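Back at the tables after a long break

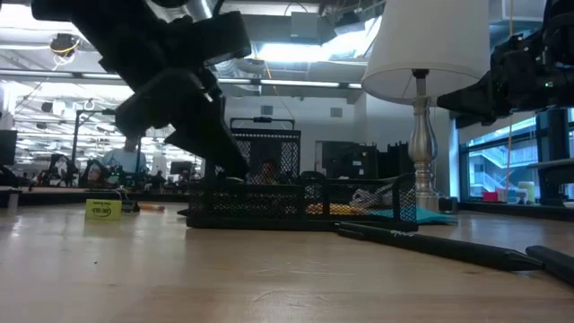

The lamp and the mesh desk organizer.

I drove up to Andley in June for the small no-limit tournament they run at the Prilludow. It was my first live game since the winter before last. I had been playing a bit online in between, but only cash, and never for more than an hour or so at a time.

The Prilludow has been running cards since 1997 and the room hasn't changed much. Same low ceiling, same carpet. They have moved the desk to the other side of the door, so everybody who hadn't been in for a while walked the wrong way first, me included. Entry was $45 with one rebuy allowed in the first two hours. I told myself I wouldn't take the rebuy and I took it.

The first bullet went quickly. I had pocket tens in the cutoff, raised, and got called by the big blind. Flop came nine high with two hearts. He checked, I bet, he called. Turn was a three. I bet again and he moved in. I thought about it for longer than I should have and called, and he had nines for a set. I could have folded. He had played hardly a hand to that point and I knew it.

After the rebuy I tightened up and mostly watched. The player on my left was very active, opening any two cards from late position, and I waited for something to play back with. It took nearly an hour. I finally got ace-queen suited, reraised him, and he let it go. That was the biggest pot I had won all afternoon and we didn't even see a flop.

At the dinner break I ate at Galli, across the road. They do a plain schnitzel and chips and it comes out fast, which matters when you only have half an hour. Parking on that side is free after six, if you are thinking of going.

The second half went better. I doubled with kings against ace-jack, all in before the flop, and then picked up the blinds a few times when it folded to me on the button. With two tables left I was in the middle of the pack. I had about what I started with in big blinds, so it was raise or fold most hands.

I went out eleventh. Ace-eight on the button, I shoved, the small blind woke up with jacks. No ace. I would make that play again with that stack, but I might have waited one more orbit given that two players were shorter than me. Only the top nine got paid.

I keep my results in Priria now instead of the old notebook. I typed in everything from the notebook over a few evenings and it came to 1214 hours of live play, more than I would have guessed. The notebook had some gaps, so the real number is higher. The program splits cash and tournaments, and my tournament line is well under my cash line - no surprise there.

Things to work on before the next one: folding overpairs to tight players, and not drinking coffee after dinner. I was awake until three.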